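Progress Report to the Esden Fund
Fan Edit and Parody Dubbing Project, second reporting period

The Shin space opera parody is now in picture lock. The running time is 13 minutes, down from 19 in the cut you saw in the spring. Most of what came out was the second hangar argument, which repeated jokes from the first.

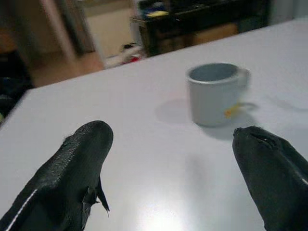
Issue 13

Voice recording is finished for all parts except the villain's lieutenant. We recast that role in August and will record it at Povico's booth. The redubbed trailer went online ahead of the short and has 2286 views and 585 new subscribers to the channel. Comments mostly ask for more of the droid.

Spending
We have spent 2000 dollars of the grant so far, on booth time and the sound mix. Music came in under budget, as Ramico let us use its library tracks at the student rate.
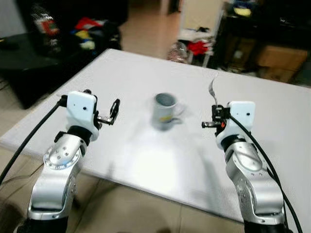

Problems and delays
The first mix had the dubbed lines too loud against the original effects. It is being redone, and the short will go up one month later than planned. Two jokes depended on a song we could not clear. Both have been rewritten.
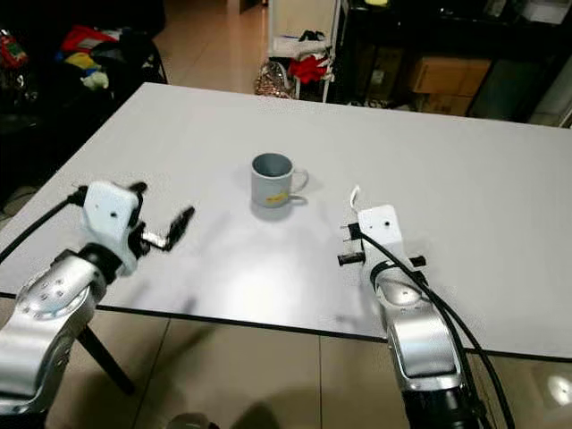
Next period
Record the lieutenant, approve the new mix and add captions. After release we will start on the outtakes reel, which uses lines already recorded and needs no further booth time. We are not asking for a change to the grant amount.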